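Waterproofing a bathroom floor – speaker notes

Okay, start with the shower story. My first bathroom, the ensuite at Mastlow, looked gorgeous for one winter. Then the skirting in the hallway swelled up and the carpet on the other side of the wall went a funny colour. The tiles were fine, the grout was fine. What I'd mucked up was the membrane underneath, so that's what tonight is about.

(Pause for questions about Mastlow, there's always one.)

Tiles and grout are not waterproof. Say it twice. Water gets through, and the membrane is the layer that stops it going any further. If you're renovating, check what your state requires before you buy a single tin, as in plenty of places this has to be done and signed off by a licensed person.

Prep. Sweep, vacuum, vacuum again. I use the Skonura vac with the brush head, but any decent one will do. The screed needs to be properly cured and the falls need to run to the waste. Tip a bit of water on it and watch where it goes – if it sits in the corner, fix it now, you won't fix it with tile glue later.

Primer next. Read the tin! Different primers for cement sheet and for concrete, and I've seen people grab whatever was in the shed.

Corners. Run a bead of neutral-cure silicone into every wall and floor junction as a bond breaker, and let it skin over. Houses move, and the membrane has to be able to stretch across that gap.

Next slides. 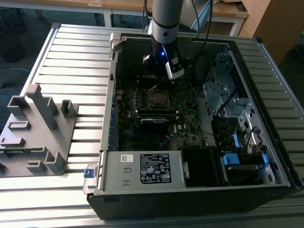
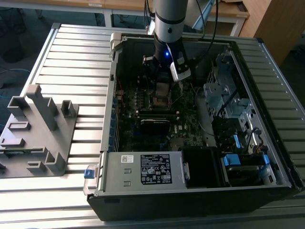
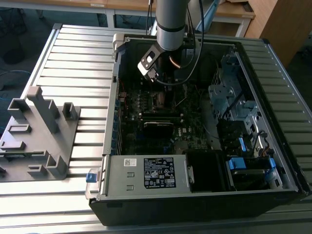 Right, the membrane itself. I do 2 coats, the second one at right angles to the first, and I like a tinted product so I can see the thin spots. Prinesine is the one I've been using lately (no, they don't pay me). Go thicker than feels sensible. Most people roll it on like ceiling paint and then wonder about the pinholes.

Show the offcut from Karabulut's bathroom, pass it along the rows. Get them to bend it and feel how rubbery it is.

Drying times. My last one took 37 hours before I was happy to walk on it, in February, with the window open and the fan going. Go by the tin and the weather, and keep the dog out.

Puddle flange: it sits under the membrane and gets sealed into it, and it's where three of the last four leaks I looked at had started. Nurhan Şimşekoğlu taught me to bed the flange flush with the screed so there's no lip for water to sit behind. I've done it her way ever since and I love it.

Flood test if you can. Plug the waste, fill to just under the hob, mark the level in pencil and leave it overnight.

Then tiling, but that's after the tea break. Remind them the urn is at the back and the handouts are next to it.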